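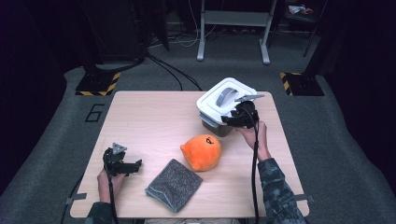
Give it five years, Edgars Dambrauskienė told me, and then ask again about the laundry. He had been asked about it at a family lunch, and before that by his dentist. What people want to know is when they can buy a machine that picks up after the kids, and his answer has been the same since he joined Nodia.

The company rents the back half of a former print shop in Pasenbridge. In April it was working on tidying, a chore most parents do without looking. A soft toy is lying out, there's a towel next to it, and there's a storage box with a lid. The toy goes in the box and the lid goes back on. A four-year-old can manage it, with some nagging.

Nodia's way of teaching the job starts with people. A person takes a gripper in each hand and does the chore with those in place of fingers, over and over, while the motion is recorded. The software then tries to learn from the recordings what a good attempt has in common with other good attempts. The team had 2693 usable runs of the tidying job when I visited, and wanted more.

I tried it for most of a morning. The grippers are heavier than they look, and the first thing you lose is any sense of how hard you're squeezing. A plush toy forgives that. A lid doesn't. You have to hold the box still with one side and work the handle with the other, and if the two pulls don't match, the whole box slides. It took me five tries to get a lid off cleanly. Putting it back on so that it snapped took longer, and I gave up on two corners.

Towels are worse. A folded towel has a top layer and a bottom layer, and a person finds the edge by feel. The machine has to find it by sight, and then guess whether it has picked up one layer or all of them. Nodia's arms can move a folded towel from one spot to another. They can't yet be trusted to fold one that has come undone.

Shop floors are further along, mostly because a shop floor can be arranged to suit the machine. Hyun, a parts packer across the river, has two arms that load trays on the night shift, starting at 10 p.m. They handle 300 trays before the morning crew comes in. The trays are all the same size and they arrive in the same place. When Hyun changed to a deeper tray last year, the arms were down until the supplier could send someone.

No home works like that. The box is under the bed one evening and full of shoes the next. Cedent, which sells a small kitchen arm to care homes, dealt with the problem by cutting the list of jobs down to a few. It opens jars, it holds a bowl steady, and it passes things across a counter. The company has placed 2000 of them. Residents I spoke with liked the jar opening and mostly ignored the rest.

Dambrauskienė thinks that's a fair place for home machines to be right now. His own estimate is that a robot will clear a playroom floor before it does a full load of washing, and that the first ones will be slow enough that you'd want to leave the room. He has two children. They put their toys away themselves, he said, on Sundays if his mother is coming.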